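Section 3. Cold-Water Dyeing of Cotton Table Covers

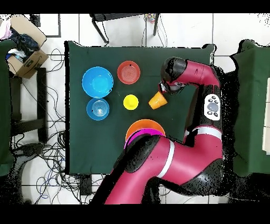 The Flillora cold-water dye set colors cotton and linen covers in a plastic tub or a front-loading washer. Weigh the cover dry before starting and write the weight on the batch card, as all amounts in this section are figured from dry weight. Dark shades such as the green of the cloth under the bowls and cups need twice the dye powder of a mid shade. Polyester and acrylic do not take this dye. Blends come out lighter than the shade card in proportion to their synthetic content.

3.1 Preparing the cover

1. Wash the cover with detergent and no softener. Do not dry it.
2. Check for starch by placing a drop of water on a dry corner of a matching scrap. If the drop stands on the surface, wash the cover again.
3. Remove clips, weights and metal eyelets where possible.

Note: Covers sold under the Tovetti name have a stain-resistant finish and cannot be dyed by this method.

3.2 Mixing the bath

1. Fill the tub with enough lukewarm water for the cover to move freely.
2. Put on gloves and a dust mask.
3. Paste the dye powder with a little water in a separate container. Work out all lumps before thinning.
4. Pour the thinned dye into the tub through a strainer.
5. Add 50 grams of plain salt per liter of bath and stir until no grains remain on the bottom.

CAUTION: Dye powder irritates the lungs. Keep the packet closed when not in use. Do not mix dye in containers that will later hold food.

3.3 Dyeing

1. Place the wet cover in the bath, opened out.
2. Stir without stopping for 25 minutes. Turn the cover over at least twice in this time.
3. Lift the cover out. Dissolve the soda ash in hot water, add it to the bath and stir.
4. Return the cover to the bath. Leave it for 2 hours, stirring every few minutes for the first half hour and now and then after that.

CAUTION: Never pour soda ash solution directly onto the cloth. Pale blotches will form and cannot be corrected.

3.4 Rinsing and finishing

1. Rinse in cold water until the color of the runoff weakens.
2. Wash hot, alone, with Mekus neutral soap or an equal product.
3. Repeat step 2 until the wash water is clear. Dark greens and navy often need an extra wash.
4. Dry flat or over a wide rail. Iron from the back while slightly damp to reduce wrinkling along the edges.

Note: Hem thread is often polyester and will keep its original color. See the Ozoliņš thread chart in Section 7 before rehemming.

Section revised Sunday, October 28, 2018. Replaces the December printing.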